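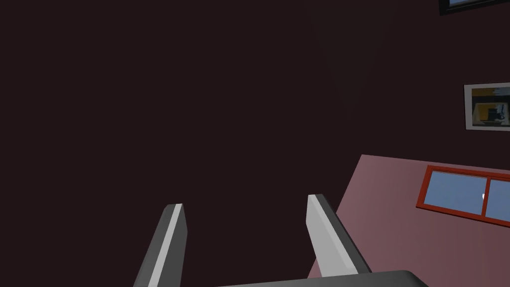 4.2 Breakage and box size

We looked next at whether the size of the box had any effect on how the shortbread arrived. The Dramby bakery sent out 2,749 tins over the holiday period, all by ground service, and each buyer was asked to fill in a short card on opening the tin. The card asked how many pieces were broken, whether the lid had come loose, and whether the shortbread tasted fresh. Cards with no answer to the first question were left out.

Tins in the small box had less breakage than tins in the large box, even though both were packed with the same crinkled paper. The gap was widest for the thin rounds and almost closed for the thick fingers. Figure 3, at the end of this section, plots the share of broken pieces against box size for both shapes. A piece was counted as broken if it had split all the way through. Chipped edges and lost sugar were noted but not counted.
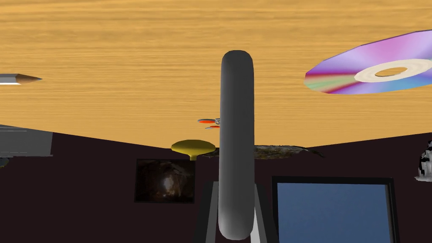 The large box leaves a gap of 5 cm on each side of the tin, and the paper settles during the trip. We repeated the test with 117 large boxes in which the gap was filled with molded pulp inserts from Pulex. Breakage in these was close to that of the small box. The inserts add to the packing time, and staff at the Drillamgate site found them slow to fold at first.

Taste scores did not follow breakage. Buyers who reported several broken pieces still rated the shortbread as fresh, and a few wrote that they had used the pieces in desserts. Scores did drop when the lid had come loose, most clearly for tins that were in transit for about eight days. We did not measure moisture in the returned tins, so we can't say how much of that drop came from the air getting in and how much from age alone. The lid seal is taken up again in Section 4.3, along with the results for the iced cookies.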